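Ulwood Bedding Inventory, data card

Tabular records of sheets, covers and mattress protectors held in guest rooms at the Vondodcombe site. One row per item. Maintained by Leonie Kälin.

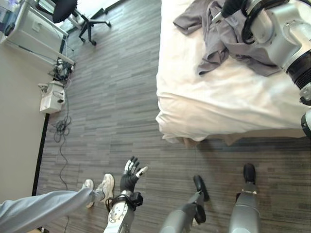
Last modified: Apr 16, 2018

Format: CSV, UTF-8, comma separated. The main file has 500 rows. A second file, rooms.csv, has 200 rows and joins on room_id.

Fields
item_id: string, unique
room_id: string
fabric: cotton, linen, blend or unknown
wash_count: integer, blank if not logged
retired: 0 or 1

Wash counts before March were copied from paper sheets by Donnie Morrison and have not been checked against the laundry invoices. Blank does not mean zero.

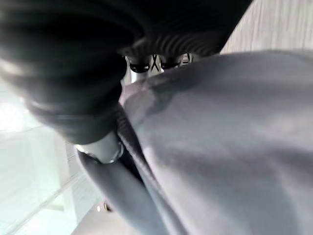
Fig. 2. Close view, fabric at one side.

Version 2 drops the color field. Scripts written for version 1 will fail on load unless the column list is updated.

Corrections go to Chie Ichikawa with the item_id in the subject line.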